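The Zarkness Movie Will Be Fine, and That Worries Me

By Phúc Ung

April 26, 2021

The Zarkness adaptation has a director, a release window and a poster with a moon on it. What it doesn't have, as far as I can tell, is any reason to be a movie. I say this as someone who finished the game 3 times and once drove four hours to stand in line for a soundtrack signing. I'm the audience they want. I've been the audience they want for most of my adult life, and I have the ticket stubs to show how that usually goes.

Let's start with the announcement itself. Jornon Pictures put out a statement in March that used the word "faithful" twice in its first paragraph. Faithful to what? Zarkness is a game in which you walk through a flooded observatory and read other people's mail. It has 30 hours of that. There's a plot, sure, but you could write it on a napkin: your sister went in, she didn't come out, you go in. Everything people love about it happens between those points, when you're lost on the fourth level with one flare and you start to suspect that the letters are being written as you read them.

You can't film that. You can film a woman reading a letter and looking worried. I've seen that movie already, and it had a different title each time.

The usual answer from fans is that the technology has caught up. Motion capture is so good now, the argument goes, that an actor can give you every twitch of the game character, and so the studio can simply carry the thing over whole. I keep hearing this and I keep failing to see what problem it solves. The faces were never what was wrong with game movies. The early ones had perfectly nice faces in them. 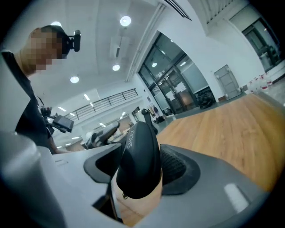
A head-mounted device worn above the brow, with a gripper in the foreground.

What was wrong, and mostly still is, was the writing, and behind the writing a kind of nervousness. Studios buy a game because it has a crowd attached. Then they get scared of the crowd. So the script gets stuffed with things the crowd will recognize: the lantern, the stairwell, the creepy nursery song. Every ten minutes somebody on screen picks up an object and the music swells so that we know to nudge our neighbor. I nudged mine plenty during Iridis. I couldn't tell you today who the villain was or what he was after.

Iridis is worth dwelling on, seeing as it's the film everybody at Jornon seems to have pinned to the wall. It made its money back. The reviews were kind, in the way you're kind about a school play. It copied the opening level of the game almost shot for shot, and people in my theater clapped. But a level is built so that you can fail it. When I play the bridge section in Iridis, I fall off the bridge. I fall off it a lot, I swear at my television, and when I get across I feel like I've done something. When I watch a handsome man run over the same bridge, I know he'll make it. He's on the poster.

Compare the Dương series, which ran for one season and which I will defend to anybody. The people who made it threw out the hero, threw out the war, and kept the town. That's it. They looked at a strategy game where you spend most of your time staring at a map, and they asked what it would be like to be one of the small dots on it. Fans hated the idea. A petition went around with 600 names on it, which isn't a lot, though you'd never have guessed that from the coverage. Then the show came out, and it was strange and slow and sad, and it felt more like playing the game than any cutscene I've ever sat through. It also got canceled, so perhaps I should keep my advice to myself.

I don't think Jornon will do anything like that with Zarkness. The casting notice asked for "a physically commanding lead," and the sister is now apparently a soldier. She's a librarian in the game. Her being a librarian is the reason the letters are in order! Take that away and you've got a rescue mission in a wet building, and I'm sure it'll be lit beautifully.

Maybe I'm wrong. The director's first feature was a small thing about a lighthouse, and for long stretches there was no dialogue at all, just a man and a broken radio. If somebody lets her make that film again, with a flooded observatory where the lighthouse was, I'll be first in line and I'll eat this column. My guess is that somebody at the studio has already asked her for a chase. The trailer will have the nursery song in it, slowed down, sung by a child. I would put 100 dollars on that, and I'll still buy a ticket for opening night.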